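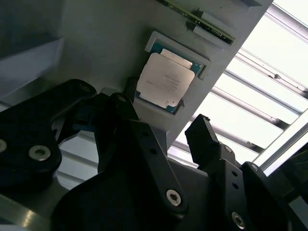

News > Around the County > Staying Safe

We use cookies to remember your settings. By staying on this site you agree to our use of them.

Saddles, trailers and a little good news from Camen

Happy New Year to all of you, and thank you for the cards, which are still up along the top of the filing cabinet and will probably be there in June. I had meant to start the year with something cheerful about the pie supper, but so many of you have stopped me at the feed store to ask about the tack thefts out past Devbridge Road that I thought I had better put down what I know in one place.

For those who missed it, 11 barns on the north side of Camen were broken into between Thanksgiving and Christmas. Whoever did it was mostly after saddles, though bridles, clippers and a couple of good winter blankets went too, and at the Beyene place they took a two-horse trailer that had been parked behind the hay shed with its tongue facing the lane. None of the animals was hurt. One old mare was found out on the road the next morning (the gate had been left open) and was walked home by the school bus driver, who held up the whole route to do it and has my thanks for that.

Now for the better part. Sheriff's deputies searched a rented storage unit on the far side of the county just before the holiday and came away with 57 items, most of them tack. Two men have been charged with burglary and possession of stolen property, and they are due in county court on 6th January. I won't print names here, and I'd ask that we all go easy on the guessing online. There was an ugly evening on the community page in December when somebody decided they recognized a truck, and the fellow who owned that truck had been in Ohio visiting his sister the whole time.

Deputy Berhanu Gebremichael has been handling the property side of things, and he was kind enough to sit down with me over a cup of very bad coffee (mine, I'm afraid). He told me that fewer than half of the recovered pieces have been matched to an owner so far. Saddles look a lot alike once they have been piled in a heap, and plenty of us couldn't pick our own out of a row without sitting in it first. If you lost something, he would like you to call the property desk before you drive over, have your report number handy, and bring whatever you've got: a receipt, an old show photo, a note of the serial number. Even a picture of your daughter on the pony eight years ago might do it, if you can see the stitching.
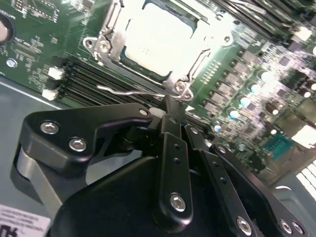 A processor in its socket on a green server motherboard.

Which brings me around to marking your things, a subject I know I have gone on about before. Most saddles have a number stamped under the flap or near the stirrup bar. Go out with a flashlight and copy it down, then put the list somewhere that isn't the tack room. Trailers have a VIN plate, usually near the tongue, and it's worth taking a clear photo of that along with any dents or odd patches of paint. The dents are what people remember! The trailer from the Beyene place hasn't turned up yet, by the way. It is white over blue, with a replaced left fender that doesn't quite match.

We are also lending out the engraving pen again. It lives behind the counter at Flikier Feed, in the drawer with the twine, and you can have it for 48 hours at a time - please sign the sheet, and please bring the charger back with it. It does a nice job on metal tools and bits. Don't try it on leather. For leather, the saddle shop will stamp your initials on the underside for a few dollars, and they tell me they can usually do it while you wait.

A few of you asked whether there is a reward. There is a small one: the jar at the pie supper came to $521, and it has been set aside for information that leads to the trailer. You can call the tip line without giving your name, and the number is on the card by the register at Flikier's as well as on the door of the post office.

I'll try to get over to the courthouse for the hearing, roads permitting, and will write up whatever there is to tell in the next letter. First hearings tend to be short, so it may only be a line or two. In the meantime, do shut the lane gate at night, and if your dog barks at two in the morning, maybe get up and look.

The pie supper recipes are coming next time, including the buttermilk one.

Contact the editor | Past newsletters | Camen Neighbors Newsletter, all rights reserved | Back to top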